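Print this page
E-mail this page

Keeping a simulated wrist camera true to its gripper

Gudrun Steinbach looks after the simulated copy of a two-finger gripper cell at Flirent, in Vavanbridge. Most of her work concerns the wrist camera view: what it renders, and whether it agrees with the hardware.
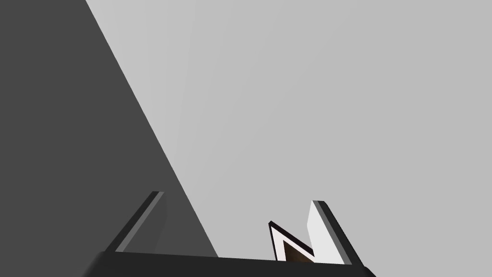
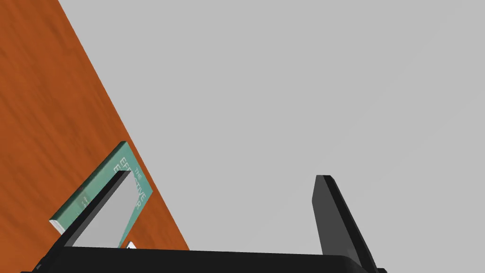
Simulated views past the two gripper fingers. In the second, a book lies near the edge of a table.

"The camera mount is the first thing I check," Steinbach said. "The fingers should enter the view from the bottom and stay put when the arm moves. If they shift between two poses, the camera is attached to the wrong link."

The check is run in August and again after any change to the finger model. The arm is stepped through 80 poses with the jaws open, and the finger outlines are compared with a stored reference. A difference of more than 2 pixels fails the pose.

The last fault of this type came from the finger file. Doaa Benjelloun, who maintains the models, found that one finger had been exported with its origin at the tip. "It looked fine with the jaws closed," she said. "Open them and the pad was off." She re-exported the part and reran the set on a Tuesday.

Objects get less attention. Flat items such as books are kept in the test set for their thin edges, which are hard on the contact solver. Steinbach raised the solver rate from 899 to 1225 steps per second after fingers began to sink into covers. "It costs run time. I would sooner wait than tune friction by hand."

Lighting is left plain. Floors are a single gray, and shading is kept simple so that a finger outline can be extracted without a mask. Benjelloun would like more varied backgrounds. Steinbach agrees, but only in a separate branch, which the two call Plernudent.

Asked what she would tell someone taking over the cell, Steinbach kept to procedure. "Save the reference images with the model version in the name. Check the mount before you touch the gains. And don't edit the finger file on the Holloway machine, it has the old exporter."

Print this page
E-mail this page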